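The planner said it was ninety-four percent sure, and Wael had stopped believing it somewhere in September.

"Sure of what?" he asked the screen.

The screen showed a green bar. Rimeck's people loved a green bar. They had sold the software to Oneck on the strength of it, and Oneck had handed it down to the lab with a note that said the thing would more or less run itself. The note was still taped to the monitor. Somebody had underlined "more or less."

The job was a banana and a mug. The planner was supposed to look at the table, work out what was on it, decide where the banana was, and write itself a list of moves. Tahiri, the part that did the looking, drew thin boxes around whatever it thought it knew. It knew the colander. It was very fond of the colander. It had once called the colander a bathtub, with a score that would have made a schoolteacher proud.

"It's learning," said the woman from Rimeck. Her name was Ilse and she had driven up to be reassuring.

"It's been learning for 385 runs."

"That's nothing. The Girneck site did 1597 before it settled down."

"Settled down how?"

She looked at her phone. He let her.

He pulled up the two views he had been arguing with since lunch and put them side by side.
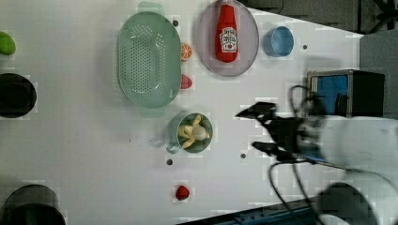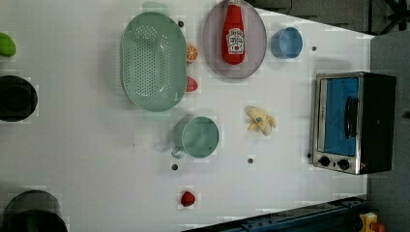 A banana in a mug, a banana next to a mug.

By Wael El Sherbiny
Fiction

"Tell me which one is the goal," he said.

Ilse leaned in. "The one with the banana in the mug."

"Why?"

"Well, it's tidier."

"The planner says they're both the goal." He scrolled down so she could read it. State reached, said the log. State reached, it said again, one line lower, for the other one. "It got the word 'mug' and the word 'banana' and it decided they'd met."

"That's a labeling problem."

"Last week it was a lighting problem."

"It can be two problems."

He had to give her that. He had written software himself, years ago, and he remembered the feeling of standing next to something you'd built while a stranger poked it. You said it was the lighting. You said it was the cable. You went home and lay there knowing it was the line you wrote at two in the morning, the one that said close enough.

He opened the settings. There were more than 100 of them, and most had names like soft_margin_b. He found the one that told the planner how near a thing had to be before it counted as inside another thing. He turned the screen toward her.

"Is that in inches?" Ilse said.

"I was hoping you'd know."

She read it for a while. Then she took off her coat, which she hadn't done until then, and pulled the other chair over. "That isn't a distance," she said. "It's pixels. Someone's measuring inside and outside in pixels. From whatever camera happens to be awake."

"Someone."

"Fine. Us."

She typed. He watched her do it the way he watched people back trucks up to his garage. She changed the rule so it asked about height as well, saved it, and sent both views through again. The fan in the computer got louder. The green bar went away and came back yellow, and under it the planner had written two lines. State reached. State unclear.

"Unclear," Wael said.

"You'd rather it lied?"

"I'd rather it looked at the banana."

But he copied the line into his notebook, with the run number beside it, and drew a small question mark. It was the first time the thing had admitted to not knowing. He didn't trust that either. It might only have learned that he liked hearing it.

"Run it again," he said.

Ilse already was.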